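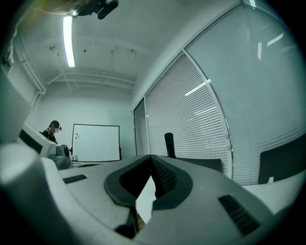

Zofia Pawlak는 받침대에 세운 화이트보드를 고정 설비로 분류하면 안 된다고 지적했다. 바퀴가 있든 없든 사람이 들어서 옮길 수 있으면 비품이고, 벽에 박힌 것만 설비라는 의견이다. 같은 의견에 따르면 이전 판에서 화이트보드가 방마다 다른 항목에 들어가 있어서 집계를 낼 때마다 손으로 고쳐야 했다.

이번 판은 이 의견을 받아들였다. 받침대형 화이트보드는 전부 movable로 옮겼고, 벽걸이형은 fixed에 남겼다. 변경 내역은 changes.csv에서 reason 값이 reclass인 행으로 찾을 수 있다.

Hillero 소형 작업실 비품 및 마감 상태 기록

개요

Hillero는 소형 작업실의 천장, 벽, 조명, 노출 배관, 비품의 상태를 표 형식으로 정리한 기록이다. 방 단위로 작성한 점검표를 한 가지 형식으로 맞추고, 같은 대상에 같은 이름이 붙도록 용어를 통일했다. 기록 대상은 Mometholm 건물에 있는 작업실 6개이며, 복도와 계단, 화장실은 포함하지 않는다.

본 기록은 도면을 대신하지 않는다. 치수는 필요한 항목에만 있고, 벽이나 천장 안쪽에 묻힌 배선과 배관은 다루지 않는다. 점검자가 사다리 없이 바닥에 서서 눈으로 확인할 수 있는 것만 적는다.

현재 판의 기준일은 2020년 12월 9일 수요일이다. 기준일 이후의 수선이나 비품 이동은 반영되어 있지 않다.

구성 파일

items.csv
비품과 설비의 목록. 한 행이 물건 하나에 해당한다. 총 688행.

surfaces.csv
천장, 벽, 바닥의 마감 상태. 한 행이 한 면에 해당하며, 면 안에서 상태가 크게 다르면 행을 나눈다.

changes.csv
이전 판과 달라진 값의 목록. 총 986행. 오탈자 수정도 한 행으로 센다.

terms.txt
용어 목록. 한국어 명칭, 영문 코드, 사용하지 않기로 한 이칭을 함께 적었다.

rooms.txt
방 이름, 출입문 방향, 벽 번호를 매긴 순서.

items.csv의 열

열은 모두 17개이다. 자주 쓰는 열만 설명하고 나머지는 terms.txt의 끝부분에 적었다.

item_id
물건 번호. 물건이 폐기되어도 번호를 다시 쓰지 않는다.

room
방 코드. rooms.txt의 코드와 일치해야 한다.

class
fixed 또는 movable. 빈 값은 허용하지 않는다. 판정 기준은 아래 분류 항목 참조.

kind
물건의 종류. terms.txt에 있는 코드만 쓴다. 새 코드가 필요하면 용어 목록을 먼저 고친다.

wall
물건이 기대거나 붙어 있는 벽의 번호. 방 가운데에 놓인 물건은 C로 적는다.

height_band
low, mid, high, ceiling 가운데 하나. 물건의 가장 높은 지점을 기준으로 한다.

finish
겉면의 색과 광택. 예: 흰색 무광, 연회색 무광, 검정 유광. 재질은 이 열에 쓰지 않는다.

material
재질. 표시나 구매 기록으로 확인된 경우에만 적고, 눈으로 짐작한 재질은 적지 않는다. 확인되지 않았으면 unknown.

condition
0에서 3까지의 등급. 0은 이상 없음, 3은 사용 중지 대상이다.

power
전원이 필요한 물건이면 y, 아니면 n. 조명 기구는 모두 y로 적는다.

note
자유 서술. 한 문장을 원칙으로 하며, 등급 1 이상이면 반드시 채운다.

분류

class 열의 판정 순서는 다음과 같다.

공구 없이 옮길 수 있으면 movable로 한다. 무게는 보지 않는다. 두 사람이 들어야 하는 작업대도 바닥에 고정되어 있지 않으면 movable이다.

벽, 천장, 바닥에 나사나 접착제로 고정된 것은 fixed로 한다. 선반, 벽걸이형 화이트보드, 형광등 기구, 배관이 여기에 속한다.

받침대만 바닥에 고정되고 본체는 분리되는 물건은 두 행으로 나눈다. 받침대는 fixed, 본체는 movable이 되고, 두 행의 note에 서로의 item_id를 적는다.

판정이 어려운 물건은 Leszek Nowakowski가 결정하고, 결정 결과를 terms.txt에 추가한다. 이전 판에서 이견이 많았던 것은 받침대형 화이트보드, 문 뒤에 건 옷걸이, 케이블 덮개였다. 케이블 덮개는 양면테이프로 붙인 경우에도 fixed로 통일했다.

마감 상태 기록 방법

천장

천장은 조명을 켠 상태에서 본다. 낮에도 같은 조건으로 점검하며, 블라인드가 있는 방은 블라인드를 내린다. 어두운 점과 얼룩은 다음 코드로 구분한다.

spot: 경계가 뚜렷한 작은 점
stain: 경계가 흐린 변색
crack: 선 모양의 갈라짐
patch: 주변과 색이나 질감이 다른 보수 흔적

흰 천장에 작고 어두운 점이 흩어져 있는 경우는 spot으로 적고 분포를 scattered로 둔다. 점의 개수는 세지 않는다. 원인은 surfaces.csv에 쓰지 않는다. 곰팡이, 먼지, 도장 불량은 눈으로만 구별하기 어렵고, 이전 판에서 원인을 추정해 적은 행은 후속 점검 결과와 맞지 않는 경우가 많았다.

벽

벽 번호는 출입문이 있는 벽을 1로 하고 시계 방향으로 매긴다. 색은 형광등 아래에서 본 값을 그대로 쓰면 안 된다. 조명에 따라 흰 벽이 녹색이나 푸른색을 띠어 보이므로, 색은 Zanus 색표를 벽에 대고 비교한 값을 적는다. 색표를 대지 못한 벽은 color 열을 비우고 color_checked를 n으로 한다.

물건에 가려진 부분은 surfaces.csv의 hidden 열에 y로 표시한다. 화이트보드나 작업대를 치우고 확인할 필요는 없다. 다만 가려진 부분을 이상 없음으로 적어서는 안 된다.

바닥

바닥은 통로로 쓰는 부분과 가구 아래를 나누어 적는다. 가구 아래를 확인하지 못했으면 행을 만들되 condition을 비워 둔다.

조명

관형 형광등은 기구와 관을 따로 센다. 기구는 fixed이며 관은 items.csv에 올리지 않고 기구의 note에 규격만 적는다. 관 끝이 검게 변한 것은 등급 1, 깜박임은 등급 2, 점등 불가는 등급 3으로 한다. 덮개 없이 관이 드러난 기구는 note에 open이라고 적는다.

조명의 방향은 출입문 쪽에서 보았을 때 관이 방의 깊이 방향으로 놓였는지, 가로 방향으로 놓였는지를 구분한다. 각각 along, across로 적는다. 작업대 배치를 바꿀 때 그림자 방향을 따지는 데 쓰는 값이다.

노출 배관과 전선관

천장과 벽이 만나는 선을 따라 지나는 배관은 벽 쪽 번호로 기록한다. 모서리에서 아래로 꺾이는 배관은 꺾이는 지점까지를 한 행, 내려가는 구간을 다른 한 행으로 나눈다. 흰색으로 칠한 관은 용도가 겉으로 드러나지 않으므로, 표찰이 없으면 kind를 pipe_unspecified로 둔다. 급수관이나 난방관으로 짐작해 넣은 값은 이번 판에서 전부 되돌렸다.

천장을 가로지르는 보와 전선관은 구분이 필요하다. 보는 surfaces.csv, 전선관은 items.csv에 들어간다. 같은 흰색이고 나란히 지나가면 멀리서는 잘 구별되지 않으므로 바로 아래에서 확인한다.

환기구가 있는 물건

겉면에 환기구나 격자가 있는 물건은 격자 앞을 막는 것이 있는지를 함께 적는다. vent_clear 열이 y이면 막는 것이 없다는 뜻이다. 한 물건에 격자가 여러 군데 있으면 가장 좁게 막힌 쪽을 기준으로 한다. 격자에 먼지가 쌓인 것은 condition에 반영하지 않고 note에만 적는다.

화이트보드

화이트보드는 테두리 색, 받침대 유무, 지워지지 않은 자국의 유무를 적는다. 쓰여 있는 내용은 옮겨 적지 않는다. 작은 자국이 남아 있더라도 판면을 쓰는 데 지장이 없으면 등급 0이다. 등급 1은 세정제로 닦아도 남는 자국이 판면 전체에 퍼진 경우에 준다.

받침대형은 점검 당시의 위치를 wall 열에 적는다. 벽에서 떨어져 방 가운데 쪽에 세워져 있으면 C가 된다. 위치가 자주 바뀌는 물건이므로 wall 값을 근거로 분실을 판단하지 않는다.

작업대

작업대는 상판과 다리를 한 물건으로 본다. 점검 중에 사람이 작업하고 있으면 작업을 중단시키지 않고, 상판의 확인하지 못한 부분을 note에 적는다. 상판 위의 물건은 같은 날 작업이 끝나면 치울 물건과 항상 놓아두는 물건으로 나누며, 앞의 것은 기록하지 않는다. 구분은 사용자에게 물어서 정한다.

Kwiatkowski 작업대는 상판을 교체할 수 있는 구조이므로 예외로 상판과 다리를 별도 행에 둔다. 상판 교체 이력은 changes.csv에 남긴다.

작성 절차

점검은 방마다 두 번 한다. 첫 번째 점검자가 종이 점검표를 작성하고, 두 번째 점검자는 첫 점검표를 보지 않고 같은 방을 다시 적는다. 두 점검표를 비교해 다른 값이 나온 항목은 방에 다시 가서 확인한다. 다시 확인해도 합의되지 않으면 condition은 높은 등급을 쓰고, 나머지 열은 unknown으로 둔다.

방 하나를 점검하는 순서는 천장, 벽, 조명, 배관, 비품, 바닥이다. 위에서 아래로 내려오는 순서이며 비품을 바닥보다 먼저 적는다. 이 순서는 점검표의 인쇄 순서와 같다.

입력 후에는 다음을 검사한다.

room 값이 rooms.txt에 있는가
kind 값이 terms.txt에 있는가
condition이 1 이상인데 note가 빈 행이 있는가
fixed인데 wall이 C인 행이 있는가

마지막 검사에 걸리는 행이 모두 오류는 아니다. 천장 가운데에 달린 조명과 바닥에 고정한 받침대는 wall이 C인 것이 맞다. 이런 행은 checked 열에 ok를 넣어 다음 검사에서 빠지게 한다.

알려진 문제

surfaces.csv에서 천장 상태의 점검 조건이 균일하지 않다. 6월에 작성한 행에는 조명을 끄고 본 것이 섞여 있으며, 해당 행은 lighting 열이 off로 되어 있다. off와 on인 행의 얼룩 등급을 직접 비교하면 안 된다.

finish 열의 연회색과 흰색은 점검자에 따라 갈렸다. 색표 비교는 벽에만 하므로 물건의 색은 검색용으로만 쓰는 것이 좋다.

item_id가 비어 있는 번호는 누락이 아니라 폐기된 물건의 번호이다. 폐기 목록은 배포하지 않는다.

height_band가 ceiling인 행 중 일부는 높은 선반 위의 상자이다. high로 고쳐야 하나 이번 판에서는 그대로 두었다.

사용 범위

비품 교체 계획, 도장 보수 범위 산정, 작업실 배치 검토에 쓸 수 있다. 안전 진단이나 전기 점검의 근거로 쓰면 안 된다. condition 등급은 사용상의 지장을 나타내며 구조나 절연 상태를 나타내지 않는다.

다른 건물의 자료와 합칠 때는 벽 번호를 매기는 방향을 먼저 확인한다. 시계 반대 방향으로 번호를 매긴 자료가 있으면 wall 열을 변환한 뒤에 합친다.

개인정보

사용자와 점검자의 이름은 표에 넣지 않았다. note에 적힌 이름은 배포 전에 지웠고, 이름이 있던 자리는 빈칸으로 남아 있다. 개인 소지품은 기록 대상이 아니다.

수정 요청

수정 요청에는 item_id와 열 이름, 바꿀 값, 확인한 방법을 적는다. 확인한 방법이 없는 요청은 다음 점검 때까지 보류한다. 용어에 대한 의견은 terms.txt의 해당 줄을 함께 보낸다.

받는 사람: Leszek Nowakowski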